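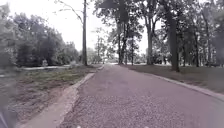 Kolden, the student delivery robot project, is looking for new members for the spring term, and we'd like to be straight about what you would be joining. The robot is meant to drive itself along a park path without anyone steering. A path with a low concrete curb down each side and grass beyond ought to be the easiest thing in the world to follow, and the first years always say so. Then the pale curb has to be told apart from pale ground further off, and the speckled asphalt from bare dirt, and by December most of them have stopped saying it.

We have 13 places. You don't need to have built anything before. You do need to be able to read other people's code without rewriting it on the first evening, and to put up with standing outdoors in a coat while a laptop restarts.

What we are short of:
Someone who will label path edges and not rush it
Someone who can solder
Two or three people willing to write down what went wrong
A person who doubts the results, including ours

The last one is a real request. Our report claimed the robot stayed on the path for 70 per cent of its test runs. Some of us think the route was too kind and the runs too short, and would like that figure done again on a route we didn't choose ourselves. If you enjoy that sort of argument, apply.

We meet for 2 hours a week in the Inmont workshop, plus outdoor sessions when the battery and the weather agree. Parts come out of the Condico grant, which is small. There is no pay, no course credit, and I wouldn't count on it getting you a job - employers seem to like the word robot more than they like reading the details. We do plan to enter the Pillai Cup again. We didn't finish the course last time.

To apply, send us a few lines by Jan 13, 2020 saying what you'd like to work on and one thing you made that didn't work. No CVs please. Applications go to the Kolden pigeonhole or the project inbox, and everyone gets a reply, though it may be a short one.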